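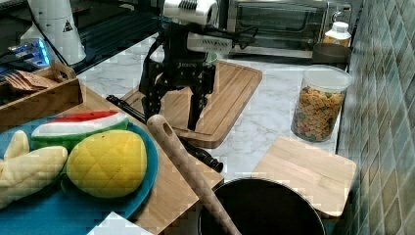
O método Grullero estima o ponto de preensão de objetos deformáveis a partir de uma única vista superior da bancada, sem modelo prévio do objeto e sem contacto exploratório. A avaliação decorre em cozinha, com a garra paralela a operar sobre superfícies de apoio diferentes na mesma área de trabalho. Na montagem desta página, o ananás de peluche com padrão acolchoado em losangos e a fatia de melancia estão no prato azul, ao lado da luva de forno, enquanto a tábua de bambu grande fica sob a garra. A borda elevada e o sulco perimetral da tábua são relevantes para o cálculo: ambos produzem arestas na imagem que um detetor de contornos simples confunde com o limite de um objeto baixo.

Grullero: preensão de objetos deformáveis em bancada de cozinha
Galeria do projeto. Página revista em 7/6/21.

Conjunto de dados

O conjunto Ulloa reúne 780 episódios de preensão, distribuídos por 17 disposições de bancada. Cada episódio começa com a garra em posição de espera e termina com a abertura dos dedos sobre a superfície de destino ou com a interrupção pelo operador. Os episódios interrompidos são mantidos no conjunto e marcados como tal. Excluí-los faria subir a taxa de sucesso sem alteração do método, o que aconteceu numa versão preliminar de janeiro, entretanto retirada.

As disposições diferem na posição dos objetos, na superfície de apoio e no grau de ocupação da bancada. A divisão entre treino e teste é feita por disposição e nunca por episódio. Com a divisão por episódio, a rede memoriza o fundo e os resultados deixam de ser comparáveis.

Estimação do ponto de preensão

A imagem é segmentada em regiões candidatas. Para cada região calcula-se um eixo principal e uma largura local, medida perpendicularmente a esse eixo. O ponto de preensão é escolhido onde a largura local é inferior à abertura útil da garra e onde a variação de largura na vizinhança é mínima. Em objetos acolchoados, as costuras geram máximos locais de gradiente no interior da região. O Grullero aplica por isso uma suavização anisotrópica, orientada segundo o eixo principal, antes de calcular a largura.

Objetos finos e assimétricos, como uma luva com o polegar levantado, admitem 2 soluções: preensão pelo corpo ou preensão pelo apêndice. O sistema prefere o corpo, exceto quando este se encontra parcialmente fora do campo de visão. Nesse caso a região é rejeitada e solicita-se um novo ponto de vista.

Controlo da força

A força de fecho é limitada por corrente no atuador. O limite é igual para todos os objetos da mesma classe de rigidez, e existem 4 classes. A atribuição da classe é manual no conjunto Ulloa. A atribuição automática foi testada e abandonada nesta fase: a textura superficial revelou-se um mau indicador da rigidez, em particular na distinção entre peluche e tecido dobrado.

Critério de avaliação

Utiliza-se o critério Festness, que considera a preensão bem-sucedida quando se verificam três condições: o objeto deixa a superfície de origem, mantém-se entre os dedos durante o transporte e é pousado dentro da região de destino. Um objeto que roda entre os dedos sem cair conta como sucesso, mas a rotação é registada em campo próprio. O contacto dos dedos com a borda do prato ou da tábua não invalida o episódio, desde que não desloque a superfície de apoio.

Resultados e limitações

O filtro anisotrópico reduziu os pontos de preensão colocados sobre costuras em todas as disposições de teste. O ganho é maior nos objetos com enchimento e pouco expressivo nos tecidos planos. Em superfícies com relevo próprio persistem falsos candidatos junto ao sulco, que são eliminados por um teste de altura quando há dados de profundidade disponíveis. Sem profundidade, a taxa de rejeição incorreta aumenta, sobretudo para objetos de perfil baixo e cor próxima da do bambu.

Recipientes transparentes e superfícies refletoras não são tratados pelo método. Quando presentes na bancada, entram apenas como obstáculos, com volume definido manualmente e margem de segurança fixa. O cabo da garra também não é modelado, e as trajetórias são planeadas com uma restrição conservadora na rotação do punho.

Reprodução

O código de segmentação, os ficheiros de calibração e a lista de disposições são distribuídos pelo Natden mediante pedido. As imagens são fornecidas com a compressão original da aquisição. Os artefactos de bloco são visíveis em zonas de textura fina, como os azulejos da parede e o padrão do ananás, e não devem ser filtrados antes da segmentação: os limiares publicados foram ajustados com eles presentes.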